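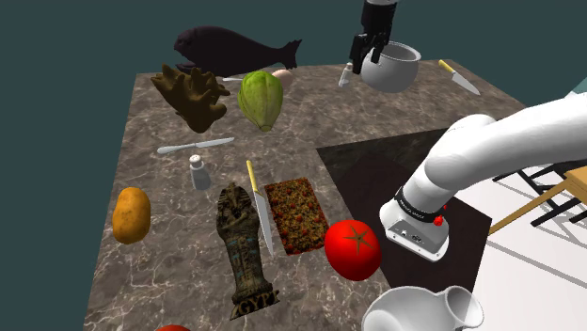 Against the Clean Table

An opinion, 30 May 2020

For the last two years my work was to gather examples for robots that learn to pick things up and put them in another place. I did this first in Zastotdale, with real arms and real kitchens, and now I do it mostly in simulation. I want to defend an idea which sounds strange to many people in our field, and which I also did not like in the beginning. The idea is that a kitchen counter for training a robot should contain things that do not belong in a kitchen, and that the things which do belong there should be lying in a bad way.

I am not a native writer of English, so I will go slowly and I ask the reader to be patient with me.

When a new person comes to a project like ours, the first thing this person builds is a clean table. There is one cup, one block and one bowl, with empty space between them. The arm goes down, closes its fingers and goes up again. The recording looks very good, and it is shown to the people who pay. I built such a table too. We called that collection Siltell, and it had 1,932 recordings when we stopped. I was proud of it, and I still think the motions in it are smooth and correct.

The policy we trained with Siltell could pick up the cup. It could pick up the cup when we moved it to the left or to the right. Then we put a second cup next to the first one, and the arm went to a point between the two cups and closed its fingers on air. It did this again and again with great confidence. For all its life it had seen one object at a time, so it had never needed to choose. We had 1,932 lessons, and all of them were the same lesson.

I will now say what I do instead. We generate counters. For each counter a small program takes objects from a library and drops them on the surface, and a person looks at the result and accepts it or sends it back. The robot is a white arm with a black gripper, mounted close to the counter. The program does not know that a fish and a souvenir are strange neighbors. On one counter you can find a big dark fish with its mouth open, a potato, a tomato, two kitchen knives with yellow handles, two small shakers, an egg half hidden behind a green vegetable, and in the middle of all this a figurine of an Egyptian sarcophagus lying beside one of the knives. I know how this sounds. A colleague from another office once asked me what kind of family lives there.

My answer is that the figurine is the most useful object on that counter. I will try to explain why.

A learning system is lazy in the same way water is lazy. It goes where the way down is easiest. If every red round object in the examples is a tomato, then the system does not need to learn what a tomato is, because "red and round" is enough and costs less. If every long object is a tool, it will learn that long objects are tools. The figurine is long, it gets narrow at one end, it lies flat, and it is no tool for cooking. Put it directly beside a real knife, give the instruction to take the knife, and now the system must look at the blade and at the handle. It can not win by choosing the long thing.

The same goes for the egg. In a clean table the egg would stand alone, and its full outline would be visible. But in a kitchen where people live, the egg is behind something. A person sees a piece of pale curve and knows the rest. I do not know any way to give this knowledge to a machine except to show it many eggs that are partly covered, by many different things, at many different angles. The vegetable which hides it should be also sometimes a pot, sometimes a loaf, sometimes a thing with no name.

There are objections, and I want to treat them seriously, because the people who make them are not foolish.

The first objection is that the strange counters are not real. Our test kitchens do not have sarcophagus figurines, so why should we spend effort on them? I agree that they are not real. But I would ask the person who says this to go home and look at their own counter, today, before cleaning it. On mine there is a bicycle lamp, a letter from the bank, one glove, and a ceramic owl which my aunt gave me. None of these is in the object library of any research group I know. The exact strange object in the training is of no importance. What matters is that the robot has learned in general that some things on the counter are not its business, and that it can work beside them.

The second objection is about realism in the other direction. The people in simulation are sometimes proud of their light and shadows and stone textures, and they say that a scene where a fish is lying directly on the stone near a knife and a tomato breaks the good impression. I have sympathy with this. I like a beautiful picture too. But the robot does not have an impression that can be broken. I would prefer a plain wall behind the counter and thirty odd objects in my library to a perfect wall and three clean ones. If the group has time for only one of the two, it should spend it on the variety of things and on how they lie.

The third objection is the strongest, and it is about cost. A crowded counter is slower. The operator who drives the simulated arm needs more care, because the fingers go down between a pot and a shaker and can touch both. Some recordings fail. In February we compared the two kinds for one month. The operators made 1,000 accepted recordings on clean counters in the same hours in which they made 280 on crowded ones. When I showed these figures to the director at Leclerc, where our budget was decided, there was a long silence, and I understood it well. I had come to ask for fewer examples at a higher price.

I can only say what we saw after. The policy trained on the 280 was worse at the clean table than the policy trained on the 1,000. I must write this down, as it is true and as I was disappointed by it. On counters with many objects it was much better, and the kind of its mistakes was different. It stopped too early, or it made a bad grasp on the correct object. The other one made good grasps on the wrong object. I prefer the first kind of mistake very much. A robot which drops the tomato can try again. A robot which takes the knife in place of the spoon, and lifts it with full confidence toward a person, is a robot I do not want in my kitchen.

Of course one month and one library is a small test. I do not claim a law of nature. I know of another project, Semov, where the mixture was half clean and half crowded, and this may be the wise choice. Beginners should perhaps learn on the empty table first, as children learn to write on paper with lines. I only protest when the empty table is also the last table.

There is one more matter which I find is discussed too little, and it is the question of who decides that a scene is good. I said before that a person looks at each generated counter and accepts it or sends it back. For a long time this person was me. When I later looked at what I had sent back, I found that I had rejected many scenes for the only reason that they were ugly. A shaker was standing too near to where the gripper would come. A tomato was at the front edge of the counter, and it made me nervous. A knife handle was pointing to the wall, where a tidy person would have pointed it to the front. None of this is an error. The object was reachable, it did not pass through another object, and the physics was stable. I was cleaning the table with my taste, scene by scene, without noticing that I did so.

I went back through 180 of the rejected scenes with a short written rule in my hand. The rule has two parts. A scene is rejected when the target can not be reached at all, and it is rejected when something is physically impossible, for example when a potato is half inside the stone. For everything else it is accepted, and the feelings of the reviewer stay outside. Under this rule most of the rejected scenes came back into the collection. I now ask every reviewer to use it, and I ask them to write one line for each rejection, so that a second person can disagree.

This is slower too. I notice that all my proposals make the work slower, and I am sorry for my colleagues. But I think we count in the wrong unit. We say in our reports how many recordings we have, and the reader believes that a larger number is more knowledge. I would like to see beside this number another one, which says in how many of the recordings the robot had to choose between two things that look similar, or had to reach beside something it must not touch, or had to find something partly hidden. For Siltell this second number would be zero. If I had been made to print it on the first page, I would have stopped that collection after one week, and used the remaining time to fill the counter.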